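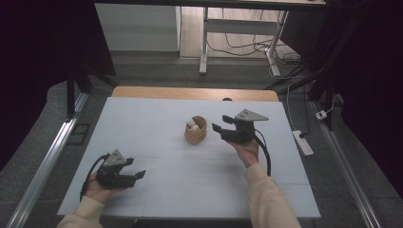
## Left gripper width drops out during cup demos

**Opened by:** Shobha Rai
**Assigned to:** Benedito Macedo
**Site:** Pistosley, bench 2
**Software:** Clilov recorder, current June build
**Priority:** medium
**Status:** closed, one follow-up open

### Problem

We are recording the cup task with the pair of hand-held grippers. The operator starts with both grippers open above the white table, closes the right one on the cup, lifts it, passes it across to the left one and sets it down. Position tracking looks fine for both hands. The opening width for the left gripper does not. In some takes it freezes at its last value for a second or two, then jumps to the correct one.

When the freeze falls on the handover, the take is no use. The robot replays it with the left fingers still open and the cup gets dropped.

Of the 47 takes recorded this morning, Clilov flagged 4 for a gap in the left width. The right had none.

### What I tried before opening this

1. Restarted the recorder. No change.
2. Ran the width calibration again on both grippers (fully open, fully closed, three times each). Both passed.
3. Opened and closed the left gripper for a couple of minutes with my hand held still over the table. No gaps at all.
4. Swapped to a fresh cup in case the old one was going soft and giving odd readings. No change, and I did not really expect one.

Log from one of the bad takes:

```
WARN width.left no sample for 1180 ms, holding last value
INFO pose.left ok
INFO width.right ok
WARN width.left resumed, step larger than limit
```

### Comments

**Benedito Macedo, 11:20**
The pose and the width reach the recorder by different routes, so good pose with bad width points at the cable or the board in the handle. Step 3 passing is a useful clue. Please try it again, but move the hand through the whole handover while you open and close. Go right across the body and out to the left. Also tell me which port each gripper is on.

**Shobha Rai, 11:45**
Left is on port A, right is on port B. Did the moving test. It dropped out twice, both times with the arm reaching forward and the wrist turned in. Nothing when the elbow is tucked back.

**Benedito Macedo, 11:50**
Swap the ports over and repeat. Leave everything else alone, please, including how the cables are routed.

**Shobha Rai, 12:10**
Swapped. The fault stayed with the left gripper, now on port B. So it is not the port.

**Emese Jakab, 12:30**
I had something close to this on the Worach bench. The cable was pulling at the point where it goes into the handle. If the loop is short it goes tight when you reach, and the plug inside lifts slightly on one side. Width goes first as it is on the outer pins. Have a look at how much slack you have between the handle and the first tie.

**Shobha Rai, 13:40**
Checked. There is a tie further down the left cable that has been done up closer than the one on the right. At full reach the loop goes nearly straight. I can make the warning appear on demand now by reaching forward and turning the wrist.

**Benedito Macedo, 13:55**
Good, that gives us something to test against. Do these in order:

1. Stop the recorder and unplug the left gripper at the hub end.
2. Cut the tie. Don't try to slide it.
3. Open the handle and push the plug home. Check the pins for bending while you are in there.
4. Close up and re-tie with enough slack that the loop still hangs when your arm is straight out.
5. Plug in, run the width calibration, then do 60 open and close cycles through the full reach.

If the warning comes back after that, send the handle to Lindalva and use the spare.

**Shobha Rai, 15:05**
Done. The plug was sitting a little proud on one side. Pins looked straight. Re-tied with more slack. All 60 cycles clean, no warnings, and I could not bring it back by turning the wrist.

**Lindalva Bragança, 15:20**
Please don't throw out the flagged takes yet. If the gap is in the approach and both grippers are open anyway, the held value is correct and I can keep the take. It is only the ones where the fingers are moving that have to go. I will go through them and mark each one in Clilov.

**Shobha Rai, 16:30**
Recorded another 30 takes with the same operator and the same cup position. No gaps on either side. Replayed three of them on the robot - handover completed each time.

**Lindalva Bragança, 16:50**
Went through the four. One kept, three rejected. The rejected ones all have the gap across the handover.

### Resolution

Left width signal was interrupted by a partly seated plug in the handle, pulled by a cable tied too short. Plug reseated, cable re-tied with more slack. Ports put back to left on A, right on B.

### Follow-up

- **Dayana Cárdenas:** change the Clilov setting so that a width gap over 500 ms stops the take with a beep. At present it only writes a warning and the operator carries on without knowing. Open.
- **Shobha Rai:** add the straight-arm slack check to the bench 2 start-up sheet. Done.
- **Emese Jakab:** same check on the Worach bench. Done, no change needed.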